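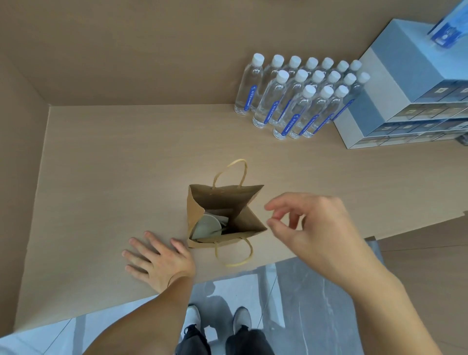

1. OK so I swam across a lake and I am going to be unbearable about it for a whole thread. Mute me now if you need to!

2. Background for the newer people here: I am forty-something, I learned to swim properly two years ago, and until this spring I had never been in water where I couldn't see the bottom. Pools only. Lane three, next to the wall, always the wall.

3. Then Beril Gündoğdu (you know her from the sourdough disaster thread) sent me a link to the Skerosley lake swim with no message. Just the link. I looked at it for four days.

4. There's a long course for serious people and a 1000 meter course for the rest of us. I told myself that's only forty lengths of our pool. I do forty lengths all the time. How different could it be.

5. Reader, it is so different.

6. First thing: there's no line on the bottom. I had no idea how much I was leaning on that line. First practice swim, I put my head down, did what I thought was a beautiful straight twenty strokes, looked up and I was pointing at the parking lot.

7. The fix is called sighting. You lift just your eyes out, like a crocodile, peek at something tall on the shore, then roll into your breath. Every six strokes for me. Every ten if I'm feeling brave and then I regret it.

8. Beril's tip, which helped more than any video: pick something big BEHIND the buoy, like a tree or a roof. Buoys disappear the second there's any chop. The church tower at Skerosley saved my life many times.

9. Second thing: the cold. Even in August! The top few inches are lovely and then your feet drop and it's a different season down there.

10. I got a secondhand Budus wetsuit from a guy in the next town. The first time I put it on I put it on backward. The zipper goes in back, friends. I walked around my bedroom for a good five minutes thinking the neck was just made that way.

11. Someone asked in the replies last week whether you need one. I can only tell you what I did. I float so much higher in it that my legs quit dragging, and my shoulders got tired faster because the sleeves fight you a little. Swim in it a few times before the day. Also, put lube on your neck. I skipped it once and had a red ring like a bad necklace for a week.

12. Third thing, and this was the big one, the panic. I want to talk about this one because I almost quit over it.

13. Second practice at the lake, I got in up to my chin, put my face in the green, and my chest just closed. Couldn't breathe out. I stood up (it was shallow, I could STAND) and said I was going home.

14. Berkay Coşkun, who swims with us on Wednesday evenings and has done the long course more than once, told me to stop trying to swim. So I stood there blowing bubbles like a toddler. Ten slow ones. Then I floated on my back and looked at the clouds. Then we got out. That was the whole session.

15. Next time we did the bubbles again and then I swam to the first post and back. The time after that, two posts. I was so annoyed at how slow it was going, but by July I could get in, do my bubbles, and go.

16. I still do the bubbles. I did them at the start line with a bunch of strangers in matching caps watching me. Don't care.

17. Speaking of the start line! Almost 1000 people signed up across both courses. They write your number on the back of your hand with a marker. I was 489 and Beril was 570, and I could still read mine the following Sunday after many, many showers.

18. Food the day before: pasta from Veno, which is the place by the station with the good garlic knots. I had planned a sensible portion. I had the garlic knots.

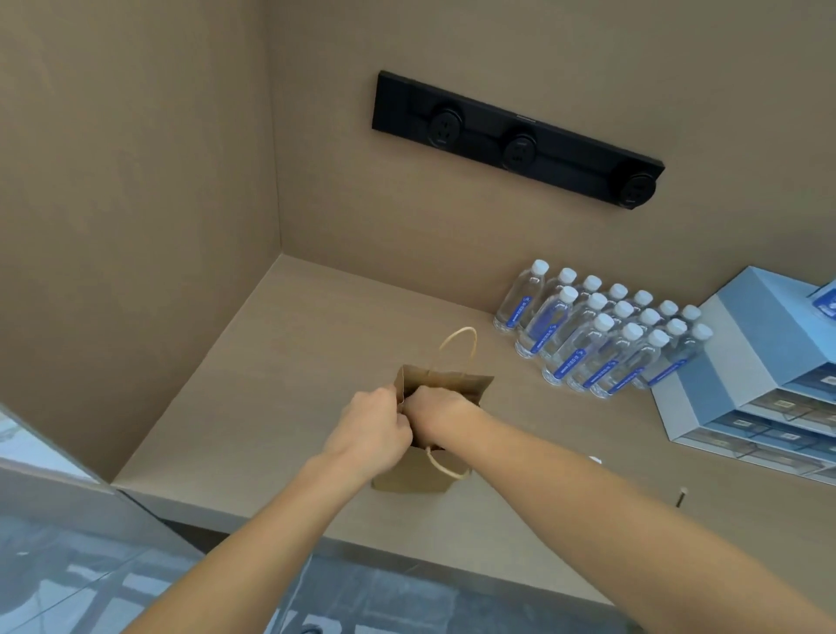

One hand holding the bag, one hand in it

19. Breakfast: oatmeal at 5:30 am, half a banana, then staring at the wall. Beril ate a fried egg sandwich in the car right next to me, like a person with no nerves at all.

20. We went off in waves. I was in the last one, which I'd recommend to any beginner. I hung back at the left edge, counted to twenty after the horn, and let everybody thrash off ahead of me. Clear water in front. Lovely!

21. First stretch to the yellow buoy was awful, not gonna lie. I went out too fast even though every single person on earth had told me not to go out too fast. Arms burning, goggles fogging, somebody's foot tapping my ear.

22. So I rolled over on my back. Nobody yelled at me, a kayak lady asked if I was good, I gave her a thumbs up, and I floated a bit. Clouds again. Then I turned over and started at my actual speed, slow and kind of ugly.

23. And somewhere past the second buoy it got quiet. Breathe, six strokes, church tower. Breathe, six strokes, church tower. There was weed tickling my hands at one point and in May I would have screamed, and I just thought, oh, weed.

24. Someone passed me doing breaststroke with her head up the entire time, chatting to a friend. She must have been seventy. Goals, frankly.

25. Last bit, you swim until your hands touch sand. Not until you think you can stand! I stood too early, sank to my chest, and had to start swimming again in front of the whole beach.

26. Then you stand up for real and your legs don't work. I wobbled out like a baby deer, and Berkay was yelling my number instead of my name - "FOUR EIGHTY-NINE!" - and I burst into tears. Big ugly goggles-on tears.

27. I'm not posting my time. It was slow. The guy packing up the timing mat was very nice about it.

28. Afterward we drove straight to Bayram for lentil soup and flatbread and I had two bowls and then some of Beril's. I've had fancier meals and I can't remember any of them.

29. Stuff I'd bring again: old flip-flops you can leave on the beach, a wool hat for after (yes in summer), clear AND tinted goggles, a trash bag to stand on while you peel the suit off.

30. Stuff I'd leave home: the fancy changing robe I borrowed. It weighed a ton once it got wet and I spent the day carrying it around like a sleeping child.

31. A few of you asked about learning as an adult. Get a few lessons with a real human on deck if you can swing it. I'd spent years holding my breath underwater and wondering why I was gasping after one length. You're supposed to breathe OUT down there! One lesson fixed that. One!

32. And find somebody to swim with. Never get in a lake alone, please, and wear one of those bright tow floats. Mine is orange and has a tiny pocket for car keys that I don't trust at all, so the keys go under the wheel of Beril's car and now I've told the internet that.

33. She's already sent me another link. It's the long course. No message. I've been looking at it since lunch.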